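Mimside - About us
Home | Courses | Our bench kits | Loans for schools | About us | Contact

About Mimside

Mimside is a small teaching laboratory. We give practical courses in basic bench work, and we prepare and lend equipment to schools which do not have a laboratory of their own. Our students are school leavers, adults who change profession, and people who already work in a laboratory but learned the work quickly and want to learn it again from the beginning.

We started in two rooms above the Skekia building, with one long table and a cupboard of glassware that another school had no more use for. Today we have the whole ground floor of the same building. There is one teaching room, one preparation room, a storeroom and an office where the coffee machine also lives. If you come to visit, please use the door on the yard side. The door on the street is for deliveries.

What we teach

The main course is called First Bench. It takes 12 weeks, with two afternoons every week, and it starts in March and again in the autumn. A group has at most 15 students. We have been asked many times to make the groups bigger, but the table is as long as it is, and a student who stands in the second row learns only to look.

In First Bench the students learn to measure, to label, to pipette, to weigh, to write in a notebook and to leave the place clean. These are simple words, but each of them takes time. Pipetting alone takes three weeks. In the first week we use only water, and a balance to control the result. The students press to the first stop, go into the liquid, release slowly, and look at the number on the balance. Then they do it again. Many are surprised that their numbers are so different from one try to the next, and that the numbers come closer together when the hand becomes calm.

After First Bench you can continue with Samples and Storage, a shorter course about tubes, vials, caps, racks, boxes and lists. It was made after a wish from Maritex, who sent us several new employees and told us that most of their mistakes happened between the bench and the freezer. In this course the students plan a storage box from an empty sheet of paper. Our largest exercise is a freezer plan with 1,728 places, and every place must have an address that another person can read and understand without help.

Our bench

We like a bench with few things on it. For a pipetting exercise we put out what is needed for that exercise and keep the other equipment in the cupboard. The pipette hangs on its stand when it is not in the hand. It should not lie on the table, and most of all it should not lie down with liquid in the tip, because the liquid can run back into the body. We say this so often that former students write it to us in their Christmas cards.

The racks we like best are the transparent ones. The teacher can see the bottom of a tube from the side without lifting it, and so can the student. With a dark rack you must take the tube out to check the level, then put it back, and sometimes it goes back in another hole.

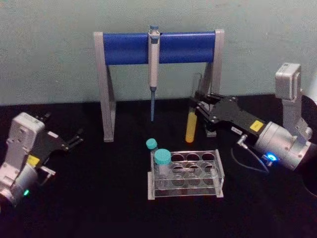
A pipette on its stand, with a clear rack and two teal-capped vials.

We have a few habits at the bench which new students find a little strict:

Fill a rack from one corner and continue along the row. Decide which corner it is before you start, and write it in the notebook.

Write the label before the vial is filled. Write on the body of the vial and on the cap, because caps can be exchanged by mistake.

Open one vial at a time. Close it before you open the next one.

Hang the pipette back when you need the hand for something else, also when it is only for a moment.

At the end of the afternoon, the racks are rinsed and stand upside down on the drying shelf in the preparation room. Alcohol is not for the acrylic racks. It makes small cracks in them, and we have lost good racks in this way before we put a sign over the sink.

Loans for schools

The second part of our work is the bench kits. A kit is a gray box with a handle, and it contains pipettes, a stand, racks, vials with caps, tips and a printed guide for the teacher. A school can borrow a kit for up to four weeks. We have sent out over 2,000 kits since we began, and most of them came back complete. What is missing is nearly always the marker pen.

The guide has six exercises, and they are written for a normal classroom with normal tables. No gas and no special ventilation is necessary. The liquids are water, salt water and food color. If you are a teacher and have not done this kind of work for a long time, you are welcome to come to us for one afternoon before the kit is sent - there is no payment for this, only tell us in advance so that the table is free.

When a kit comes back, we open it in the preparation room and go through it with the list. The pipettes are cleaned and checked on the balance. A pipette that gives a wrong volume goes to Thygesen, the workshop which repairs and adjusts our pipettes, and it comes back with a small paper that says what was done. We keep these papers in a folder, and the students may read in it. It is good to see that also an instrument can be wrong, and how it is put right.

How we work with companies

Companies can send employees to our open courses, or they can book a course for their own group. When we make a course for a company, we first visit the place and look at how the benches are arranged and where the samples go. We ask to see the labels and the lists. Then we suggest a program, and the company can change it before we begin.

We do not sell equipment. If you ask us what to buy, we will tell you what we use ourselves and what we stopped using, and you can compare the prices on your own.

Visit us

The teaching room is open for visitors when there is no course, usually in the morning between 9 and 11. Please write to the office first. We will show you the bench, and if you like you can try the water exercise. Long hair must be tied back and bags stay on the hooks in the corridor.

For questions about course dates, prices and loans, use the form on the Contact page. We answer in English and normally within two working days - in March it can take a little longer, when the new groups begin.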